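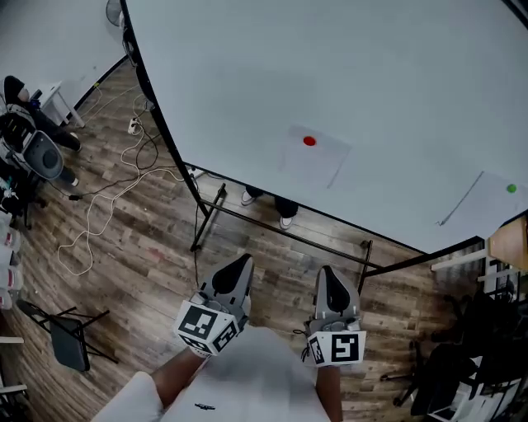

Dardo Rivadeneira

Nestis Hand-Held Gripper Station - Set-up Guide
Section 2: Planning and Buying the Equipment
Last changed: February 12, 2020

2.1 Before you spend money

Please read this section before you order the station. Most of the cost questions that our customers send to us are about the table, the floor and the power, and only few are about the grippers. A gripper can be exchanged by mail. A table that is too big for the room cannot be exchanged so easily.

The section is for one station with one operator. The operator stands at the table, holds one gripper in each hand and moves small objects. If you plan two stations in the same room, do all the steps two times and then read 2.6.

2.2 Measure the room

1. Choose the wall where the table will stand. Leave a free side where the operator can stand and step back with both arms in front of the body.

2. Measure the free floor and write the numbers on the planning sheet (last page of the guide). Measure at the height of the table also. Shelves and cabinets are often deeper at the top than at the floor.

3. Mark the nearest wall outlet. Measure the way of the cable along the wall and not straight across the room.

4. Decide if a second person will sit in the room during work. If yes, plan a small side table and a chair for this person, outside the reach of the operator.

Note: Storage grows fast. Boxes, folding chairs and small parts come near to the station in the first weeks, also in tidy rooms. Put one shelf in the budget from the beginning.

2.3 Choose the table

The table is not part of the Nestis package. You can buy it locally.

1. Look for a plain top in one light color. In the photo it is a white top with a thin black metal frame along the edge. A pattern of wood or stone makes the small objects harder to separate from the background.

2. Check the size. The smallest top we recommend is 1245 mm long and 700 mm deep. A larger one is fine if the room allows it.

3. Check the legs. Metal legs with crossbars are good for stability, but see where the crossbars are. The feet of a standing person must have a place under the edge.

4. Avoid a glossy surface. Put your hand lamp over the table in the shop, and if you see a sharp reflection, choose another one.

Note: You do not need to buy printed work mats. A sheet of plain white paper under each object is sufficient to mark a start position, and a new sheet costs almost nothing. The red object and the green object in the photo have one sheet each.

2.4 Order the grippers

The grippers are sold as a pair (left and right). The price of the pair is 1329 dollars without tax and shipping. The pair includes:

- two hand-held grippers with gray housing
- black finger pads, mounted
- two marker cubes with the black-and-white patterns, one for each gripper
- one hex key and one cleaning cloth

Not included: the computer, the tracking camera, the table, the power strip and the cables that are longer than the ones in the box.

1. Ask who will be the operator. People with small hands should try the grip first. Our distributors Alico and Droteck have a demonstration pair which can be borrowed for a week.

2. Order one set of spare finger pads together with the pair. If you order it later, the shipping is paid again.

3. Order one spare marker cube if more than one person will use the station. The cube sits near the wrist and it is the part that hits the table edge most often.

4. Write the serial numbers of both grippers on the planning sheet on the day they arrive.

Caution: Do not print your own marker patterns to save the cost of a spare cube. A small difference in print size gives a wrong position, and the software will not warn you.

2.5 Power and cables

1. Count the plugs you need, then add two. Typical consumers are the computer, the screen, the camera, a lamp and a fan.

2. Buy a power strip with its own switch. Plan its place near a table leg, on the side where the operator does not stand.

3. Plan cable covers for every cable that lies on the floor. Buy them together with the power strip. When they are left for later, they are usually forgotten.

4. Buy cables in two colors, for example white for power and black for data. With tangled cables on the floor you will then know which one you can pull out.

5. Keep some 50 cm of spare cable at each end, so the table can be moved a little for cleaning.

Caution: Loose cables on the floor are a danger for falling. The operator looks at the objects and at the grippers, and does not look at the feet. Do not start work before the walking side of the table is free.

Caution: Do not connect a second power strip to the first one. If the outlets are not enough, ask an electrician and put this cost in the budget.

2.6 Two stations in one room

Two tables may stand in one room if the camera of one station cannot see the marker cubes of the other. A simple screen between the tables is enough. Order the second pair with a different cube number - write "set B" in the order form. Two pairs with the same number cannot be used in the same room, and changing the cubes afterwards is charged.

2.7 Clothes and small things

These have a low price but they should be in the plan also.

- Closed shoes with flat soles for the operator. Most work is done standing.
- A shirt with sleeves that do not hang over the marker cubes. With bare forearms there is no problem.
- A soft mat to stand on, if sessions are longer than one hour.
- A fan, if the room becomes warm. Point it away from the paper sheets.
- A folding chair for the breaks.

2.8 Make the budget

1. Write the fixed costs first: gripper pair, spare pads, spare cube, computer, camera.

2. Write the local costs: table, shelf, power strip, cable covers, chair.

3. Add the tax and the shipping. For orders through Ngcobo the shipping is already inside the offer, so do not add it a second time.

4. Put one line for replacement of finger pads during the first year. Pads are wear parts and the warranty does not cover them.

5. Send the planning sheet together with the order. We check the table size and the cable lengths before we ship, without cost.

Note: An offer is valid until the date printed on it. If your purchasing department needs more time, ask for a longer offer before this date.

Continue with Section 3, Unpacking and First Assembly.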